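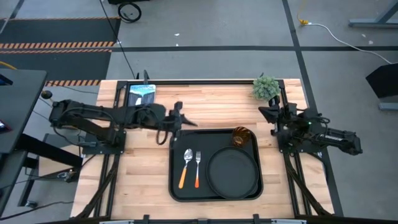
Die zweite Boje

Als ich mit dem Schwimmen im offenen Wasser anfing, war ich 17 und konnte im Becken nicht einmal eine ordentliche Wende. Mein Cousin Yiğit nahm mich mit zum See von Grovham, weil er im Auto nicht allein fahren wollte. Er stellte mich dem Trainer vor, Ekrem Toprak, einem kleinen Mann mit einer sehr großen Jacke. Toprak sah meine Schultern an, dann meine Füße, und fragte: »Frierst du leicht?«

Ich sagte nein. Das war eine Lüge, und im Februar, als wir zum ersten Mal ohne Neopren ins Wasser gingen, hat er sie bemerkt. Er sagte aber nichts. Er gab mir nur seine Mütze, als ich wieder draußen war, und schrieb etwas in sein Heft.

Die Strecke in Grovham ging vom Steg bis zur ersten Boje, von dort zur zweiten, und dann am Schilf entlang zurück. Die erste Boje war orange und gut zu sehen. Die zweite war früher einmal weiß gewesen und lag so tief, dass man sie bei Wellen erst fand, wenn man schon fast mit der Hand daran stieß. Alle aus der Gruppe schimpften über sie. Kadir Demirtaş, der Schnellste von uns, schwamm immer nach dem Kirchturm und korrigierte erst zum Schluss. Ich schwamm nach Kadir.

Das ging zwei Jahre lang gut.
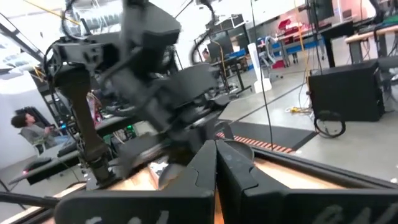

Der Morgen mit dem Nebel

Zum Vereinsrennen kamen 31 Schwimmer. Ich hatte die Startnummer 105, man schrieb sie mir mit einem dicken Stift auf den Oberarm, und die Fünf verlief sofort, weil ich mich zu früh eingecremt hatte. Auf dem Wasser lag Nebel. Leanne Pickering, die Rennleiterin, stand mit dem Megafon auf dem Steg und verschob den Start um eine Viertelstunde und dann noch einmal. Perihan Kaplan neben mir aß eine Banane und sprach leise mit sich selbst. Ich verstand nur das Wort »links«.

Endlich ging es los. Bis zur ersten Boje blieb ich an Kadirs Füßen, ich sah die Blasen und ab und zu seine Ferse. An der Boje wurde es eng. Jemand zog mir die Brille halb vom Gesicht, ich schluckte Wasser, drehte mich auf den Rücken und setzte sie wieder richtig auf. Als ich den Kopf hob, war da niemand mehr. Kein Kadir und kein Kirchturm, auch der Steg war weg. Ich hörte Arme im Wasser, aber ich konnte nicht sagen, aus welcher Richtung.

Ich erinnere mich, dass ich zuerst wütend auf Kadir war. Dann schämte ich mich dafür. Dann begann ich zu zählen, immer bis dreißig, danach ein Blick nach vorn, so wie Toprak es uns im Becken hundertmal hatte üben lassen und wie ich es hundertmal nur halb gemacht hatte. Nach dem achten oder neunten Mal schlug meine linke Hand auf etwas Hartes, Glitschiges. Es war die zweite Boje. Ich hielt mich kurz an ihr fest, obwohl man das nicht durfte. 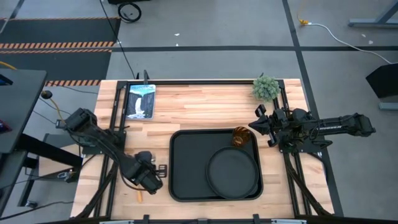 Holztisch mit schwarzem Tablett

Ich wurde Neunzehnter. Kadir wurde Sechster, er war zu weit nach rechts geraten und hatte umkehren müssen. Perihan hatte gewonnen. Sie saß in ein Handtuch gewickelt auf der Treppe und fragte jeden, der vorbeikam, ob er noch eine Banane habe.

Toprak wartete am Ende des Stegs mit dem Heft.

»Du hast sie angefasst«, sagte er.

»Wie konnten Sie das sehen, bei diesem Nebel?«

»Ich habe es nicht gesehen. Du hast Grün an der Hand.«

Ich schaute hin. Die ganze Handfläche war voll Algen. Er schrieb etwas auf, klappte das Heft zu und ging zu den anderen, und ich suchte im Gras nach meinen Schuhen.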